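Relatório de progresso à Fundação Losulier
Projeto Mirasard — apoio à leitura em voz alta nas freguesias rurais
23 de janeiro de 2024
Responsável pelo relatório: Deolinda Peixoto

1. Ponto da situação

O projeto está atrasado em relação ao plano aprovado em junho e não vejo vantagem em escrever outra coisa. Das 25 sessões previstas para o primeiro período realizaram-se 8. As restantes foram remarcadas, nalguns casos duas vezes, quase sempre por falta de transporte para os participantes mais velhos.

A consultora Britedton, que faz o acompanhamento externo, classificou a execução como «satisfatória». Não partilho dessa leitura. O questionário que sustenta a conclusão pergunta às pessoas se gostaram da sessão, à saída, com o animador ao lado. Gostaram, claro. Se passaram a ler mais em casa é outra pergunta, e não foi feita.

2. O que foi feito

Os empréstimos domiciliários arrancaram em duas freguesias. Os livros em letra grande saem e voltam; os audiolivros saem pouco, e suspeito que a razão esteja nos leitores de CD que comprámos, com botões demasiado pequenos. O Đạt Tôn reescreveu o guia dos animadores, que passou a caber numa folha, e deixou cair a parte teórica. Houve protestos na formação, mas ninguém pediu a versão antiga de volta.
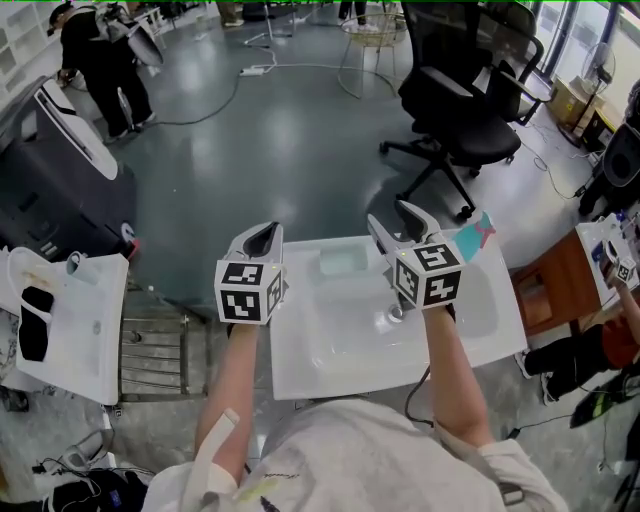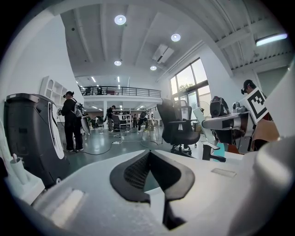
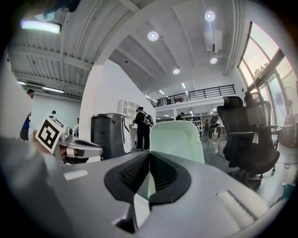 3. Despesa

Dentro do orçamento, o que com tão poucas sessões não é mérito nenhum. A rubrica de deslocações está praticamente intacta. A de comunicação, pelo contrário, foi gasta quase toda em cartazes que, pelo que me dizem nas juntas, trouxeram muito pouca gente. Quem veio, veio porque uma vizinha falou nisso. Não proponho reforçar esta rubrica.

4. Dúvidas que se mantêm

A Koutsoukos propôs uma plataforma digital para registar presenças e leituras. A demonstração correu bem — correm sempre bem — mas o preço inclui uma licença anual que teríamos de suportar depois de acabar o financiamento. Continuamos com a folha de cálculo até haver uma proposta sem essa cláusula.

Também não estou convencida de que as sessões devam durar duas horas. Na segunda hora conversa-se, e bem, mas lê-se pouco.

5. Próximo período

Pedimos autorização para transferir parte da verba de deslocações para o aluguer de uma carrinha com motorista. Sem isso, o calendário que segue em anexo não se cumpre. Pedimos ainda que o questionário da Britedton seja substituído por uma conversa telefónica feita algumas semanas depois da sessão, por alguém de fora da equipa. O guião dessa conversa está em rascunho e será enviado à Fundação antes de ser usado.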